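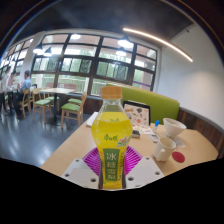
**Grasp width jumps to zero on full bottles – tracker or tag loss?**

**kmrema**
Running the Skodero pipeline on handheld gripper data. 1198 episodes, all bottle and cup pick-and-place. In 43 of them the estimated finger width drops to zero for a few frames right after closure, then returns to a plausible value. The policy trained on this closes too hard at the start of the lift. Width comes from the fisheye view, no encoder. Anyone seen this?

**vincze_k**
Does the drop line up with low detection confidence? The default in `width_est.yaml` is to write 0.0 when a finger is not found. It should write NaN. I filed that against Skodero in February and it is still open.

**kmrema**
Confidence is low in most of them, yes. But 11 of the 43 have good confidence and still read zero.

**dustberg_ops**
I would median filter with a window of 5 and move on. The policy will not care.

**vincze_k**
Disagree. A median of 5 removes one or two bad frames. If the dropout is longer than that you keep the zeros and also smear the closure edge, and the edge is the part you want to learn.

**dustberg_ops**
We have trained on filtered widths at Nesell for a year without trouble. Filter the action label only and leave the observation raw.

**vincze_k**
Then the label and the observation disagree at contact. Fine for a rigid box, less fine for a soft plastic bottle.

**idrisa**
For the 11 with good confidence, check the calibration range. The estimator clips to `[w_min, w_max]` and then subtracts `w_min`. If `w_min` was taken from a different set of fingers, a narrow object ends up below it and clips to zero with no warning.

```
python -m skodero.check_width --episodes bad.txt --no-clip
```

**kmrema**
Ran it. With clipping off, nine of the 11 give small negative widths, all from the same calibration file. The other two are a SLAM relocalization with a timestamp offset, so a separate problem.

**idrisa**
Recalibrate that unit and recompute the widths. No need to rerun SLAM for those nine.

**kmrema**
Recomputing now. Changed the missing value to NaN and I interpolate gaps up to 6 frames, anything longer drops the episode. Still undecided on the filter – will train both ways for 2000 steps and post the curves.

**dustberg_ops**
2000 steps will not separate them.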